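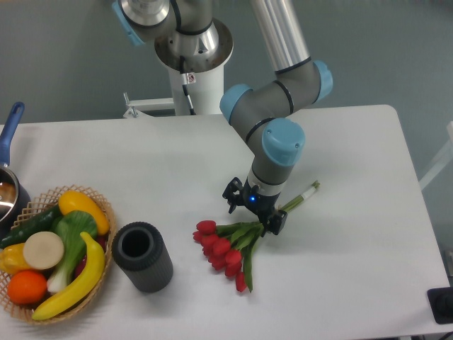 An afternoon at the Rodumov open day

2021-10-27

I signed up for this one back in the summer and then forgot about it until the reminder email came. Rodumov opens its workshop to the public once a year, and this time they had 200 places. I took the early slot. Parking was easy, coffee was free, and the line at the sign-in desk moved fast.

They had three stations going. The first was Bustari, a little cart that carries boxes up and down a hallway. It does that well, and I watched it for a few minutes. The second was a talk with slides, which I skipped. The third was the arm, and that's where I spent most of my time.

Inmaculada Salcedo ran that station. The job was tulips into a vase. She said they picked flowers because a bouquet has no good place to hold it. The stems are thin, the heads are heavy, and the whole thing swings when you lift it from one end. The vase doesn't help either – it's tall enough to tip if the stems catch the rim.

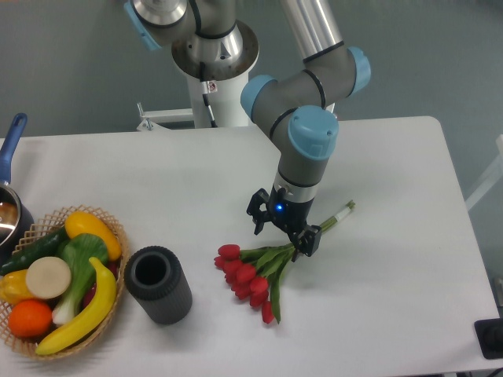

I asked about the gripper, since two fingers seemed like not much to work with. She said they had tried a soft one from Flamar, priced at 2,990, and went back to the plain one after a month. The soft fingers held on fine but were slow to let go. With the plain one, the hard part is where to take hold. Too close to the blooms and the leaves get in the way, too far down and there's nothing left to put in the vase.

Somebody behind me wanted to know how much practice goes into a task like this. For the tulips it was 400 runs, and they plan to do 50 more with a narrower vase. The fruit and vegetables in the basket are for a different task, sorting, which wasn't on the schedule for my slot.

The software they use to keep track of the runs is called Bach. She showed us a page of it on her laptop – mostly rows of dates and notes, some of them just "dropped" or "try again."

I stayed until the next group came in. They're doing a second open day in November, with the sorting task, and sign-up is on their site. I've put my name down for the morning.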